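I went through three snack boxes before I settled on this one, the **Mado** from Neltent. It's an open-top box in orange with a plain white inside, and I keep mine on the table near the sofa, where it gets raided from breakfast until bedtime.

What I love most is how easy it is to fill! Skinny wrappers go in standing up, fat shiny bags go across the back, and the odd-shaped packets get tucked into whatever gap is left — I usually do a refill on Tuesday night while the TV's on. It looks cheerful against a green tablecloth too, if you have one (I have two, don't ask).
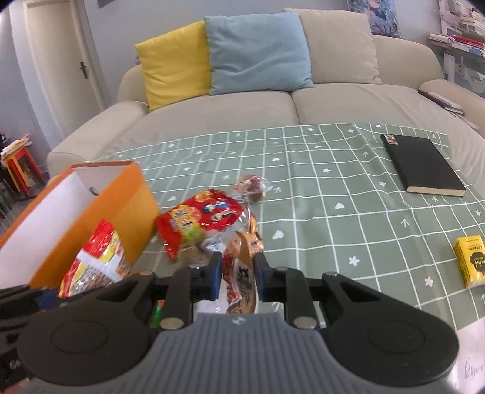 How do I clean it? Wipe the inside with a damp cloth and let it air dry with the open side up.

The Mado is 31 cm long and comes to us flat-packed, so it takes a minute or two of folding. Snacks aren't included, sorry! My friend Hashini Khan bought one for her office in July and went back for another — she keeps tea bags in hers. We ship within 3 days, and you can send an unused box back for up to 90 days if the color isn't right for your room.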